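Date: 5/4/23
To: shop-robots list
Subject: Re: two arms, one basket (long-ish)

> Are you still running both arms off the one supply? When I tried
> that, the second arm sagged every time the first one moved. Also
> curious what you're doing about grip on anything that isn't a
> nice smooth box. Mine chews things up.

Nope, split them in February! Each arm has its own brick now and the sag went away the same night. The old shared one was a Grimerach unit somebody had left on the parts shelf, and I should have been suspicious of it from the start. If you want to stay on one supply, at least run separate leads back to it instead of daisy-chaining (I did that too, don't be me).

As for grip, I quit using blocks as the test piece and went to wicker. It flexes, the rim is lumpy, and if the two arms disagree about where they are you hear it creak. My routine is a two-sided hold on the rim, then a slow lift, at 33 percent speed until I trust it. I set the squeeze limit at 880 in my config, but that's in my own made-up units so please don't copy it over to yours.
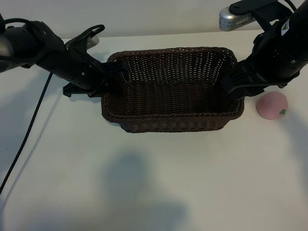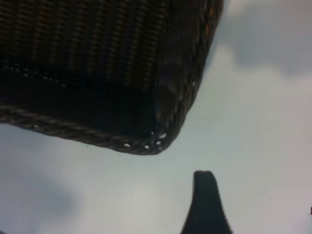

The wrist cameras were the fiddly part. I have them on brackets from the Clilley files, reprinted with thicker walls after I snapped 3 of the original ones. Focus is still softer than I'd like up close, and dark brown weave against a white table makes the auto exposure do silly things. I've locked the exposure for now and it's livable. Has anyone tried a gray mat? The white top shows shadows from the arms no matter where I put the lamp, and I'd love to hear it before I go buy one.

Cables are next on my list. I've got around 40 inches of slack on the left side that needs a proper home, and I keep catching it with my sleeve when I reach over to reset things.

Oh, and whoever was asking about the homing script, I'll post it once I've pulled my hard-coded paths out of it. It works fine on my bench but it assumes the left arm wakes up first, and if yours doesn't you'll get a very brisk surprise. Keep a hand on the power switch the first few times.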